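Goretville Guest House

The Goretville Guest House is a small lodging house on the Jumholm road, a short walk from the ferry landing. I've stayed there more times than I can count, so I volunteered to write up this entry, and I'll try to keep my fondness for the breakfasts under control!

History

The house went up as a home for the manager of the Eskola sawmill, and it stood empty for a good while after the mill closed. It reopened as a guest house one January, which seems a chilly time to start (the lake was frozen solid), but the ice fishing crowd filled it right away. The back wing was added later, and you can tell, as the floors don't quite line up with the old part.

Rooms and rates

Rooms are spread over two floors, and a double costs 117 a night with breakfast. The big corner room goes for 207 and has the lake view. Ask for the back wing if you sleep lightly – the road gets noisy when the morning ferry comes in.

Breakfast and supplies

Breakfast runs from seven to ten, and supper is served every night except Wednesday. I'm very partial to the cabbage soup, which comes with rye bread and far too much butter. Guests who'd like to cook can use the small kitchen upstairs, and Vomitz, the grocery across the road, stays open until eight.

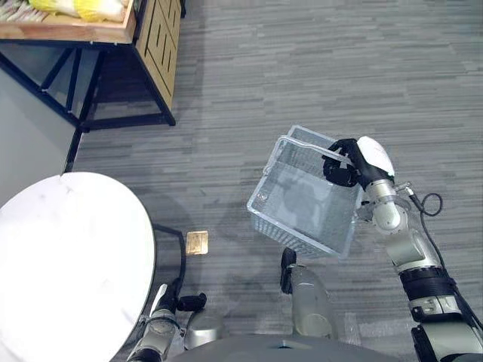
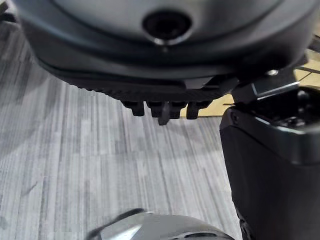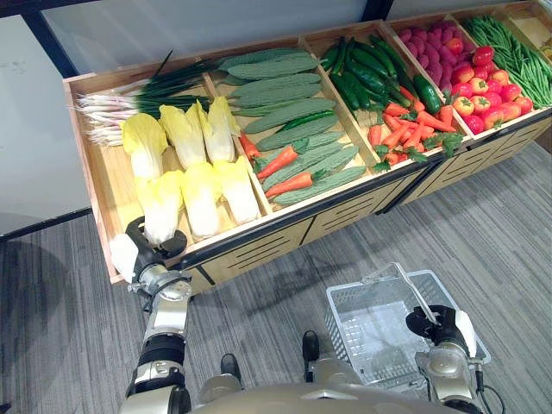

Napa cabbage, in one of the compartments.

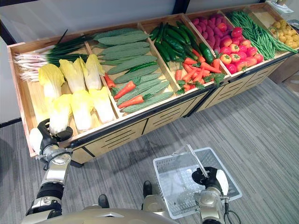 Getting there

The ferry from Eskola takes 45 minutes, and the bus from Jumholm stops at the gate. Drivers should follow Route 565 to the lake and turn left at the old mill. Parking is free, but the lot is small, so come early in summer.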